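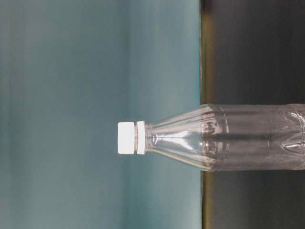
**Fustari bottle infeed cell.** Clear PET and other light plastic bottles, empties only, capped or uncapped. Picks from a table or flat belt, sets them upright on your conveyor. In stock at Nornport, other sites on request.

Page updated 3/14/21 (new guard option, see below)

## What it does

- One arm, one fixed camera, one table. Bottles arrive lying any which way
- Finds the cap end first, then the shoulder, then grips the body
- Plain bottles OK, no label needed. Clear on dark is the hard case, so run the lighting setup before anything else
- Anything it can't read gets left on the table for a person to pick up. It does not guess

## Basic specs

| | |
|---|---|
| Bottles per changeover recipe | 1 |
| Recipes stored | 100 |
| Table height | adjustable, lock all four legs |
| Power | single phase |
| Air | not needed, gripper is electric |
| Spare finger pads | 7 pairs in the box |

Recipe change is done on the panel. Pick the bottle, press load, run one by hand, go.

## What changes for your people

Read this bit before you order pls. We get more calls about this than about the arm.

The standing-and-tipping job mostly goes away. Same person usually ends up minding the cell plus the labeler next to it. That's a different job. More walking, more looking at a screen, less wrist. Some like it, some don't. At Valdovinos two of the line crew asked to go back to packing and that was fine, they swapped.

Things that site told us after the first 300 hours:

- Put the stop button where the shorter people can reach it
- Train the night shift at the same time as days, not a week later
- Breaks got weird at first. The cell doesn't stop at break so someone has to cover leftovers on the table
- Quieter than they expected. Radio came back on

Yến Quan does our operator training. It's 7 hours on site, split over two shifts if you want. She'd rather have the people who will run it than their supervisors, so please send those. Handout is four pages, large print, take it and copy it as much as you like.

## Not for

- Glass
- Filled bottles, even half full
- Crushed or badly dented ones, it will try and then reject
- Wet tables. Wipe down first

## Guard options

Standard is mesh on three sides with a light curtain in front. New: low clear panel for sites where the operator wants to see accross the table to the next station. Same lead time. Does not fit the older frame with the round legs, ask us if unsure which you have.

## Ordering

Ships Fastport, crated, needs a forklift at your end. Send us ten of your bottles with caps on, before you order not after. We run them and send back the recipe file and a short video of the test. If they don't run well we'll say so.

Spares, pads and the panel cable are on the parts list, seperate page. Lamps too.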